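Bins, again

Quick one tonight because I have to be up at 5 and there's still laundry in the machine.

So the back room. I said in February I'd get it sorted before the weather turned and then I didn't, and then the Honda needed brakes, and then my sister came to stay and everything that had been on the table went into bags. Bags! Worst possible place. Once a thing goes in a bag in this house you may as well bury it.

Anyway. Started over. Took every single thing out and put it on the floor, which felt great for ten minutes and then felt like a mistake. Small boxes everywhere. Tea, plasters, batteries, the little cartons that vitamins come in, a pack of birthday candles I have now owned in three apartments. Half of them open, half of them with one thing left inside. Why do I keep a box with one thing left inside.

New rule - boxes stand up. Not flat, not stacked. When I stack them I only ever use the top one and then buy more of whatever is underneath. Shayne Stubbs told me this years ago when we both worked at Plirnside and I rolled my eyes at her, and she was right, and I'm not going to tell her.

Second rule, bins with straight-ish sides. I had those soft fabric cubes from Olitz and they sag. You put two boxes in, they lean on each other, the whole thing slumps and you can't see a label. Hard plastic is ugly but it holds its shape and you can wipe it.

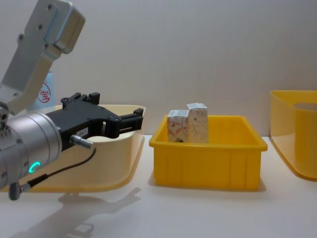 Yellow is for the small cartons. I went back and forth on that, I wanted everything the same color so it would look calm, but calm means I open four bins to find a plaster. Bright one, small boxes, done. Only a couple in there so far and I'm going slow on purpose. If it gets full I know I've started cheating.

The cream tray is the undecided tray. Stuff goes there when I can't work out where it lives, and at the end of the day it has to be emptied, no exceptions. We'll see how long that lasts. My last undecided spot was a chair and it took me most of a year to sit on it again.

Bottles are a whole other problem. They don't want to be in bins, they tip, and the tall ones won't go on the shelf unless I move the shelf, and the shelf is held up with the screws that came with it plus one that didn't. For now they stand at the back of the table. Fine. Moving on.

Things I got rid of - two phone boxes with no phones, instructions for a blender we gave away, a jar of buttons (kept the jar), a truly stupid number of takeout menus including one for a place in Vuninham that closed before I even moved here. Kept the candles. Obviously.

Spent 34 dollars total, mostly on bins, and I had a coupon for the lids but then forgot to buy the lids. So no lids. I think I like it better, lids are just another flat surface to put things on.

Still to do: the drawer with the cables, the shelf screw, labels (do I need labels? if the bin is yellow and I know what yellow is?), and whatever is behind the door, which I have not looked at and dont plan to until the weekend. Also somebody asked about the paint in teh hallway, yes it's the same as before, no I didn't do a second coat.

Washing machine just beeped. Night.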